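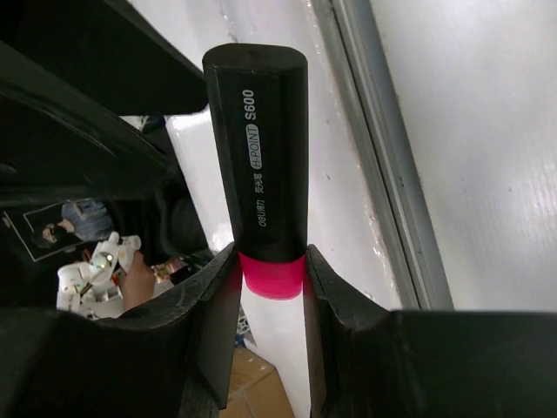
Weight cut and rehydration for a same-day weigh-in

Forum: Combat Sports > Amateur Competition > Weight and Conditioning

low_kick_larry
2018-01-16
I have an amateur bout in April under modified rules, three rounds of 2 minutes. Weigh-in is the morning of the event and the limit is 62 kg. I walk around a little above that and have never cut for a same-day weigh-in. My previous fights were all day-before, and I used a hot bath plus low sodium for the last stretch. Does that transfer, or should I plan to come in on diet alone? Event is the Evwood Open if anyone has fought on it.

teep_theory
Define "a little above." A cut that is trivial with a full day to refill is a different problem with a few hours. Glycogen and gut content come back fast enough. Plasma volume does not come back on the same schedule, and fluid around the brain is the part you should be worried about in a striking sport.

low_kick_larry
64.5 in the morning, fasted, before training.

teep_theory
Then diet down to 63 by fight week and take the rest off with a low-residue diet over the last few days. White rice, eggs, fish, no raw vegetables. No bath, no sauna. You should make the limit without touching your water.

Karsten_B
Disagree in part. Low residue is fine, but some people get almost nothing from it. I have logged it on 2 camps and the drop was small both times, well under a kilo. If he plans on that alone and it fails, he will be in a sweatsuit in the parking lot, which is the worst outcome. Run the protocol once as a rehearsal a month out and write down every morning weight. Then you know your own numbers.

low_kick_larry
I can do a rehearsal. Would you spar the same day to see how it feels?

Karsten_B
Pads, yes. Hard sparring, no.

clinch_audit
Coach here. Two things missing from this thread.

First, check the scale. The Evwood people used a Vekon platform scale last year, and it was set up on rubber matting until someone complained. Readings on matting can drift. Ask whether a check scale will be available and when it opens, and bring your own scale so you can compare the two.

Second, read the rule sheet for the allowance. Some amateur shows give you a tolerance on the limit, some give you an hour and a second attempt, some give you nothing.

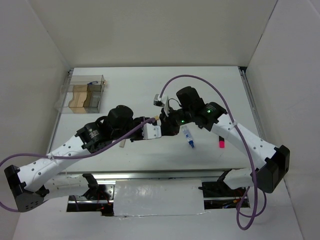 As for rehydration, keep it simple. Sip an electrolyte drink at a steady rate after you step off the scale, and stop large volumes well before warm-up. A full stomach and body kicks do not combine well. Carbs in small portions, whatever you already eat before training.

teep_theory
Agree on all of that. On drinks, I would mix my own. The tubs marketed for this (Solís and the rest) are mostly flavoring and you pay for the label.

saltwater_southpaw
I use Solís and have no complaints. It mixes clean and I know how my stomach handles it. The difference in price over one camp is not worth arguing about. What matters is that he does not try something new on the day.

teep_theory
No objection to the last sentence.

Karsten_B
How much are you eating now? People skip that question. If you are already low, dropping further for twelve weeks will cost you output.

low_kick_larry
2,000 kcal on rest days, more on days with two sessions. I have not tracked it closely since the holidays.

Karsten_B
Track it for two weeks before you change anything. If weight is stable, take a small amount off the rest days only.

rearleg_ron
Unpopular view – move up a class. He is cutting so he can meet someone who also cut, in a fight with no money in it. I am 37 and did this for years. I fought better at my walking weight.

clinch_audit
Reasonable in general, but the next class on that card is a big jump. He would be giving up a lot of size. At 64.5 the lower class is correct.

rearleg_ron
I had not looked at the card. Fair enough, although he could ask for a catchweight.

low_kick_larry
Asked already. Morag Shearer does the matchmaking and she said no catchweights in the amateur bracket this time. She did confirm no tolerance and one retry within the hour.

clinch_audit
Then aim to wake up on the day 300 g under and do not rely on the retry.

low_kick_larry
Will do. Rehearsal goes in for next month and I will post the morning weights in this thread.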